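Machines and Everyday Work
Course handout, Unit 3: Can a robot do the chores yet?
Mar 24, 2025

Before you read any further, take a minute to think about the last chore you did this morning. Maybe you rinsed a cup, or picked a sock up off the floor, or pushed a chair back in with your hip while your hands were full. I'd like you to keep that chore in mind all the way through this unit, because we are going to come back to it, and I have found over the years that people understand this material much better when they have one real chore of their own to argue with.

The short answer to the question in the title is "some of them, some of the time, if you set things up kindly." The long answer takes up the rest of this handout (and a good part of next session, I'm afraid).

What we mean by "can"

When a company says its machine can fold a towel, you should ask at least these questions. Was it any towel, or that towel? Did a person put the towel down flat first? How many tries did it get? And what happened on the tries that went badly — did the machine notice, or did it carry on folding air?

Our running case is the Vudholm tidying trial, which you'll find in your reading packet. The trial ran 198 attempts at simple pick-up jobs in furnished rooms, with a person standing by to step in. Please read the log pages and don't skip to the totals. The totals tell you how often a job got done. The log pages tell you that one person quietly moved a rug, that a door was left open so the light stayed the same, and that a job marked "done" sometimes meant the item had ended up near the bin and someone felt generous. I don't say this to be unkind to the Vudholm people, who wrote all of it down very fairly. Most reports leave it out.

Shop floor first, house second

It surprises a lot of students that shops and factories got useful machines so much earlier than kitchens did. Think about what a packing station is like, though. At the Temdale warehouse, which we'll visit in June, the boxes come in 3 sizes. They arrive on the same belt, facing the same way, under lamps that stay on all day. Nobody's little brother leaves a skateboard there. The building has been shaped around the machine, and that shaping is a large share of the cost, even though it seldom shows up in the brochure.

A house has been shaped around people and their habits. Things lean on other things. Bags get dropped on chairs. Floors are shiny in one room and carpeted in the next, and a shiny floor throws lamps and windows back at a camera in ways that can look a good deal like objects.

The Stistora reading makes a helpful split that I'd like us all to use in our written work:

1. Finding. Does the machine know which things in the room belong to the job? A paper poking out of a wastebasket is already where it should be, more or less. A wrapper on the floor next to it isn't. You and I settle that without thinking.
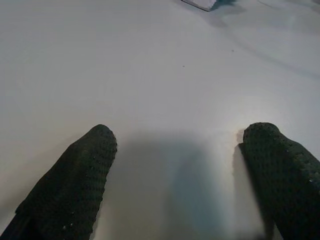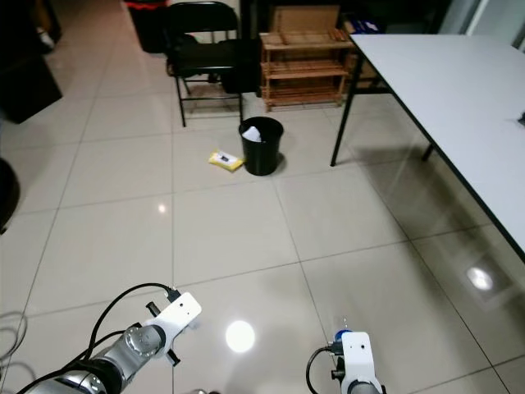
2. Reaching and gripping. Can the hand get to the item and close on it? Thin, flat things are the trouble here. A card or a packet lying flat gives two fingers very little to hold, and people mostly cheat by sliding it to an edge or getting a fingernail underneath. Try picking up a playing card from a smooth table with two pencils and you'll feel some real sympathy.

3. Finishing. Does the item end up where it should, and does the machine know that it did? Beginners tend to give this step one line in their reports. Please give it a paragraph.

For next time

Read the Jõgi chapter on wages and cleaning work, up to the section on hotels. It is slow going in the middle but the opening pages are lovely.

Then take that chore of yours from this morning and write it out as the smallest steps you can manage, using finding, reaching and gripping, and finishing as your headings. Mark the 3 steps you think a machine would be most likely to get wrong, and say what you would change in the room to help it. One page is plenty. If you run over a little I won't mind, as you can see I'm hardly in a position to complain.

Bring a flat wrapper of some kind, any sort will do, and a pair of pencils.

Related items
Unit 2: A short history of the dishwasher
Reading packet: Vudholm trial log pages
Temdale visit: what to wear and where to park
Unit 4: Who cleans up after the cleaning machine?

This site uses cookies to remember your reading place and settings. By continuing to browse you agree to our use of cookies. Accept / Manage settings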